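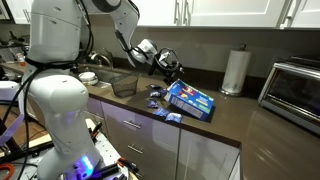
The Plustby Kitchen Demonstration is a public showing of household robot manipulation held at the Plustby workshop of Suvex, a maker of control software for jointed arms. It takes place during the firm's summer open day. The best documented session is that of August 31, 2023, when a counter-clearing task was shown to visitors for the first time.

Background

Suvex began admitting visitors to the workshop at the request of Michalík, a supplier of gripper parts, whose customers had asked to see complete tasks instead of single motions. The first open day used a bench with wooden blocks. Vratislav Tichý, then head of testing, replaced the bench with a domestic kitchen and argued that the blocks had given a poor idea of grasping in ordinary use. The change was approved in June, and the program was written by Vesela Atanasov and Ravindra Kushwaha.

Setup

The kitchen has white cabinets with metal bar handles and a dark countertop that includes a sink. A toaster oven, an upright paper towel roll and a wire-mesh basket stand on the counter. The robot is a large white arm mounted on a metal work surface beside the counter, with a black gripper at the wrist. The objects handled are a blue cardboard snack box and small snack packets.

Arm motion is planned by Plaltia, a software package developed by Suvex. Plaltia keeps a record of each grasp attempt, including the approach angle and the closing force. Speed during public sessions is limited to 300 millimeters per second at the wrist.

Procedure

A session lasts up to 4 minutes. The operator places the objects by hand and steps back behind a floor line. The arm then approaches the box at a downward angle, closes on an edge or corner, and lifts. Packets are handled after the box. An attempt is counted as failed if the object slips before the arm reaches its release point – a second try is allowed, with no third.

Two operators are present at all times, one at the console and one at the stop button. Kazimír Urban held the console position at the 2023 session. Visitors may ask for the objects to be rearranged between runs, but may not place them themselves.

Technical issues

Thin cardboard is the main source of difficulty. A box gripped too firmly at the corner folds, and the fold changes its shape enough to spoil the next grasp estimate. Packets present a separate problem, as their surfaces reflect light and their outlines shift when touched. Atanasov's notes on the program recommend a low closing force for both, raised in small steps.

Reception

Wai-kit Ng, reviewing the open day for a regional engineering newsletter, called the pace "slow but easy to follow" and noted that the printed handout did not explain how a failed grasp was scored. Later handouts include the scoring rule.

See also

Plaltia
Suvex
Robot end effector

Back to top – Contact the editors – Copyright and terms of use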